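Progress report to Sumbridge, September 2023
Guro tooling and planning work
From: Kheri Biwott

Hi Kevin,

You asked for something shorter than last time, so I'll skip the background and go straight to the software.

The big item this period was the time sync. When we last wrote, the left and right gripper streams were drifting apart over long takes, and anything two-handed came out mushy in training. Cormac Ó Ceallaigh tracked it to the way our recorder was stamping messages on arrival instead of at the source. He rewrote that part (it took him longer than either of us would like to admit) and the two streams now stay within 40 milliseconds of each other for a whole session. I was hoping for better, but it's enough for the speeds we work at, and I'd rather move on than polish it.

We've now got 2454 episodes in the Grernach store. I went back through the older ones with the new checker and threw out 214, mostly for pose tracking that jumped mid-reach. That stung a bit! A few were ones I'd recorded myself. The checker now runs as soon as a take ends, so a bad one gets flagged while the person is still standing at the table and can just do it again.

Planning is where I'm least happy. The planner is fine with picking a thing up off a flat surface. Give it a container with walls and it gets timid – it hovers over the rim, replans, hovers some more, and then times out. Ciarán Geraghty thinks the collision margin is too fat, and I think our depth estimate is poor close to woven surfaces, so we're both probably a little bit right. For now we've put the fancy objects away and gone back to one basket and one plate, with a gripper in each hand, until we understand what the planner should be doing there.

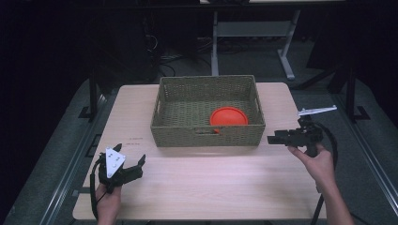 Out of that came a change I do like. We used to label each episode with one task name and leave it there. Donal Ní Chonaill has added sub-step labels, so "approach," "grasp" and "lift" are separate and the policy can be scored on each. So far 700 episodes are relabeled. It's slow going, and the labeling screen still freezes if you scrub backward too fast, which I know about and haven't fixed.

Money and schedule: we're inside the compute budget. The replay viewer we promised under Scanlon has slipped, and I'd like to move it to December if that's okay with you. The sync work ate the weeks I'd set aside for it.

Two things I need from your side. One is a yes or no on the extra storage, as we'll want it before the next round of recording. The other is whether you still want the planner source released along with the recorder. I'm happy either way, but the planner needs a good cleanup first and I'd have to put Cormac on it.

Next up is the collision margin, then the depth problem, then the labeling screen if there's any time left over. I'll send the new planner scores as soon as we have a set I trust.

Kheri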